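Pharmacy Assistant – Medication Packing and Front Counter
Civine Pharmacy, Lekholm
Part-time, permanent

Applications close May 19, 2023

Civine Pharmacy is looking for a part-time assistant to join the dispensary support team at our Lekholm store. The position is 2 shifts a week to start, with extra hours over the winter and when other staff are on leave.

We have been on Wasilewska Road since the store moved from the old arcade. Most of our customers are retired people and families from the streets nearby. We also pack medication for 113 people who live at home and have their tablets delivered each week, and that side of the work has grown since March. The new assistant will spend more than half of each shift on it.

What you will do

Prepare weekly packs under the supervision of the pharmacist on duty. Check names, dates and quantities against the printed profile and initial each sheet. Phone customers when a script is running out or has no repeats left. Put together the delivery run and hand it over to the driver before 2 pm.

At the counter you will serve customers, take in scripts, receive stock and keep the vitamin and supplement shelves in order. We carry 2,233 product lines, so expect to spend your first few weeks learning where things live. You will also go along on a home visit now and then, when the pharmacist sits down with a customer to go through everything they take, including what they buy off the shelf. 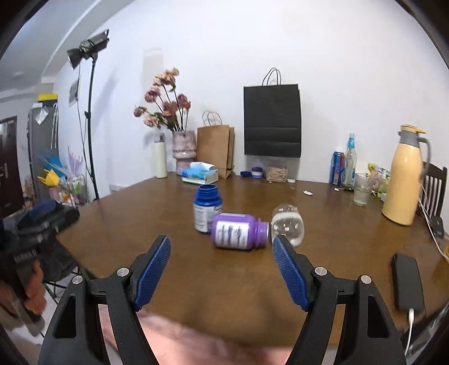 Supplements on a dining table at home.

What we are looking for

You need to be accurate and comfortable doing the same task many times over. Clear handwriting helps. You should be able to speak with older customers patiently, in person and on the phone, and keep what you hear at work private.

Pharmacy experience is useful but we will train the right person. If you don't already hold a pharmacy assistant certificate, we will enrol you in one and pay the fees. A current driver's licence is preferred – the store car is an automatic. You must be able to lift stock cartons and stand for most of a shift.

A police check is required before you start. We will organise it and cover the cost.

Pay and conditions

Award rate according to experience, with weekend loadings. Staff discount on most items in store. A yearly allowance of $200 for work shoes and uniform. Free parking behind the building.

We use Zosevura for rosters and leave, and you will be shown how it works on your first day.

How to apply

Send a resume and a short cover letter to the store manager, or drop them in at the counter in an envelope marked "Assistant position". Please tell us which days you can't work. Include two referees, at least one from a paid job or a placement.

Interviews will be held at the store. Applicants on the short list will be asked to do a brief checking exercise on paper – no preparation is needed.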